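4.3 Teaching the planner a cluttered bench

By now Flallis should be up and talking to the arm, so pour yourself a coffee and we'll get to the part most people enjoy, which is showing the planner what it has to work around.

1. Lay out the parts you want picked, and leave the everyday clutter where it is. A tidy bench makes for a planner that only knows tidy benches!

2. Open the Scene tab and press Capture. Flallis collects 51 depth images and merges them into one map.
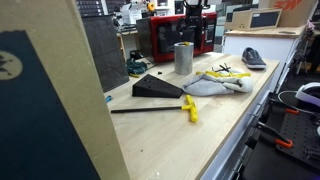 Figure 9. A good mix for a first capture: yellow-handled hex keys, a metal cylinder, a soft cloth and a sneaker.

3. Look through the object list and give each entry a name you'll recognize later. Thin shafts sometimes come up as two objects, and if that happens, select both halves and choose Join.

4. Mark anything made of cloth as Soft. The planner will then allow light contact with it (handy when tools are lying on top).

5. Set Clearance to 20 mm and run Preview. The path should reach the pick without crossing any red zones on your screen.

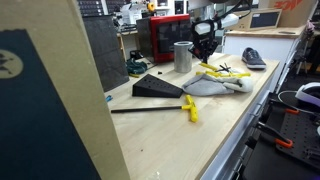

Figure 10. Gripper above the bench, fingers pointing down toward the cloth and tools.

Note: If Preview stops with message 321, the map is older than the last change you made to the object list. Press Capture again and all will be well.

CAUTION: Preview moves nothing, but Run does. Keep your hands off the bench and the stop button within reach before you press it.

Section revised 6/7/20, Marwan Yammine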